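Category: Tutorials / Robot Learning
October — by the Vekley blog team

Filtering demos before you train a pot-lifting policy

We collected 675 teleoperated demos in the Medumside toy kitchen and trained on all of them. Results were poor. Dropping the worst 57 helped more than changing the network did. The steps are short.

1. Replay each demo and log the gripper position at the moment it closes.
2. Score how far that point lies from the nearest pot handle.
3. Cut the highest scores, then retrain with 3 seeds.

Keep some clutter on the counter. A pot on a folded towel, with a fork beside it, gives the policy something to ignore.
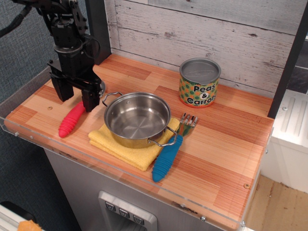

Cárdenas wrote to ask whether the score should use the wrist angle as well. It can — add it as a second term with a small weight, and check the ranking by eye before you cut anything.

Comments

Clanau: Does this work with fewer demos?

tmk_lab: We tried it on a smaller set. Cut less and it holds up fine.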